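List: cell-maintenance
Subject: Re: Leltix cell, dropped cards after cup change
From: Ritumdale Automation Support

Dear Ms. Hudec, dear colleagues,

Thank you for the report from Barajas. Her message is quoted in part below, with our replies under each section. Sites that run the Leltix cell with the older Ultex tool plate should read the part on cup spacing before their next scheduled stop.

Zdislava Hudec wrote:

> Following the July service we replaced all four suction cups on the
> tool plate and restarted the cell with the settings that were saved
> beforehand. Boxed sets have run without fault. Carded goods have not.
> In a run of 600 cards the cell reported 106 lost grips, nearly all of
> them between the lift and the turn toward the peg.

The number is high, and it is too regular to be explained by worn packaging. We compared your log with the one kept on the cell at Ritumdale. The vacuum reading on your cell falls in a single step, at the same point in the move each time. Leaking cups usually give a slow fall from the moment of contact. A single step suggests that one cup leaves the surface during the turn and that the other three cannot hold the card alone.

> The cups are the part number given in the manual. We checked the
> hoses and the filter and found nothing. The pump had 713 hours on it
> at the time of the service and was left in place.

The pump may stay in place. At those hours it is well within its service life, and your readings on boxed goods confirm that it pulls down normally.

The cups are also correct. However, the replacement cups are supplied with a taller bellows than the first series, and the manual was not updated when the supply changed. On a flat box face the difference is taken up by the spring in the plate. A blister card offers much less flat surface. The cups must land on the backing, clear of the plastic bubble, and a taller cup that leans outward as it is compressed will touch the edge of the bubble.

> We would also like to know whether the teaching positions have to be
> recorded again. Our operators taught them from the way the goods are
> handled by hand, one hand to each side, and we would prefer to keep
> them if possible.

The approach positions can be kept. The contact height has to be recorded again for every carded item, and it should be done after the spacing has been corrected. For operators who teach from hand positions, the general rule remains that a boxed set may be approached at the center of its face, and a carded toy should be approached according to the shape of its bubble. The views that follow show a boxed set and then two carded toys, each held at the store fixtures.

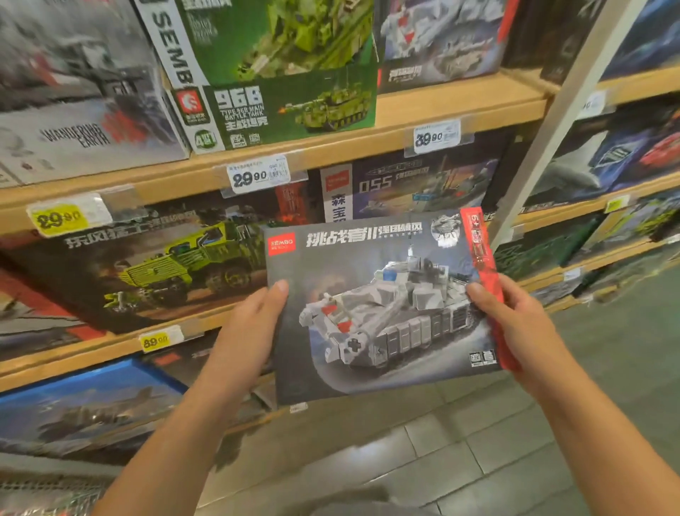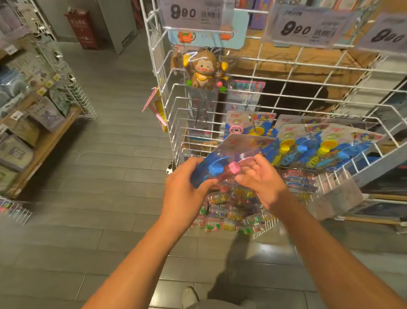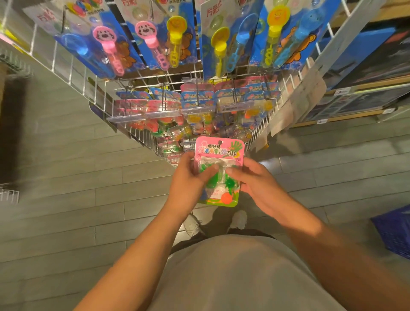 Does the cell need to be put through a full calibration after the cups have been changed?

A full calibration is needed only if the tool plate itself has been removed from the wrist. When the cups alone are changed, it is enough to reset the tool length and run the contact check on one box and one card. If either check fails twice, stop and contact us before changing any other value.

The correction for cup spacing is carried out as follows. Please have two trained persons present, one of whom stays at the operator panel.

1. Bring the arm to the service position and lock out the air and the power. Wait until the vacuum gauge reads zero.

2. Loosen the four cup holders by half a turn. Do not take them out of their slots.

3. Move each holder outward to the second mark on the plate. On plates without marks, use the spacing gauge in the lid of the tool case.

4. Tighten the holders in a diagonal order. The cups should stand square to the plate when seen from the side.

5. Restore power and air, reset the tool length, and teach the contact height again on the smallest card in the current range. Larger cards can then be taught in any order.

6. Lower the turn speed to the value used for the first start of the cell. Run one full tote. If no grip is lost, return to normal speed.

Very small cards may not have enough backing for the wide spacing. For those items the two rear cups should be shut off at the manifold and the front pair used alone, with the turn speed left at the lower value. The hanging hole must always be kept clear. A cup that covers even part of it will draw air, and the fault shown on the panel will be the same as for a lost grip.

> Finally, the panel shows the message "check tool" every morning at
> startup and clears it without any action from us.

We see the same message at Ritumdale when the room has been cold overnight. It comes from the tool sensor, and it is harmless as long as it clears before the first move. If it remains on the screen during the first move, please clean the sensor face with a dry cloth and check that the connector is fully seated. Do not use solvent on it. Should the message continue after cleaning, we will send a replacement sensor from stock.

Kindly enter the new spacing in the cell logbook together with the cup series, which is molded into the rim of each cup. Several sites hold both series in the same drawer, and mixing the two on one plate will produce the fault described above even with the correct spacing. First series cups that are still unused may be returned to Ritumdale or kept for a plate that carries only that series.

The manual page will be corrected and sent to this list when the Ultex drawing has been checked. Until then, this message may be printed and kept at the cell.

With kind regards,

Automation Support
Ritumdale

To leave this list, write to the list office from the address under which you are registered.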